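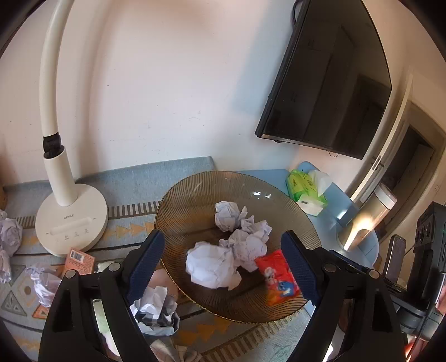

*Paper and one snack packet in a glass bowl, between the fingers of a hand-held gripper. Tidying up is one of the household tasks in the Movareck study.*

**Lessons from other people's tables**

Karabo Engelbrecht keeps a list of the things his robot arm could not pick up last year. Cloth is on it, and thin plastic, and keys. But the word that comes back most often is paper.

"A cup has one shape," he says. "You learn the cup and you have it. Paper has a new shape each time someone closes a hand on it."

Engelbrecht leads Movareck, a small research project on how robots can learn housework from people. Its new report, dated 2020-10-04, asks a simple question: if you have a fixed number of demonstrations to teach a robot, is it better to collect them in one place or in many?

For the first part of the work the team stayed in the laboratory. One person, always the same, stood at one white table and used the hand-held gripper to put crumpled paper into a container. The camera on the tool recorded what the gripper saw, and the movement of the hand was recorded together with it. In this way they made 1000 demonstrations. A network was trained on them and then it controlled an arm with the same type of fingers.

At the white table the arm did well. Then Zoriana Kravets, who was responsible for the tests, put a striped tablecloth under the container.

"It went to the stripes," she says. "It closed the fingers on a stripe, lifted up nothing, and carried this nothing very carefully to the container."

So the second part was made in homes. The gripper was given to people who had no training in robotics, with one page of instructions. They could use any table and any lamp, and they were asked not to clean up first. Glenys Whitlock, who wrote the page, says that this last request was the most difficult for many of them. Several people put away half of their kitchen before they started, and she had to ask them to do it again.

From the homes came 1309 recordings. After the ones with lost tracking or a covered lens were removed, 700 remained. This is fewer than in the laboratory, and they were also less smooth. People stopped in the middle, dropped things, changed their mind about which piece to take.

Still, the network trained on the home recordings was the better one in rooms which it had not seen before. On the striped cloth it made the old mistake only 2 times in the whole test series. On the white table it was a little slower than the laboratory version, and Kravets thinks the reason is the pauses which it copied from people.

Remo Zwahlen, who works on grasping at the company Trustadetti and did not take part in the study, finds the result believable but wants to see more. "They changed the room, the person and the objects all together," he says. "Which of these three helped? I would like to know this before I send grippers to people's homes."

Engelbrecht agrees that the report does not separate them. A new series is planned for June, where one person will visit many homes with the same bag of objects.

There are also problems which more homes did not solve. Glass is one. A transparent or shiny bowl shows reflections that move when the camera moves, and the arm sometimes stops too high above it and opens its fingers too early. Pieces that lie close together are another. The arm takes two when it should take one, or it pushes the pile to the side until something falls out.

Yevhen Ivanyshyn, the youngest member of the group, is now working on the second problem. His idea is to let the arm push on purpose, with a short movement of one finger before the grasp, as people do without thinking. He found this movement in many of the home recordings and in almost none from the laboratory, where the pieces were always laid out with space between them.

He has marked these moments by hand, one recording after another, and he expects to finish before the winter.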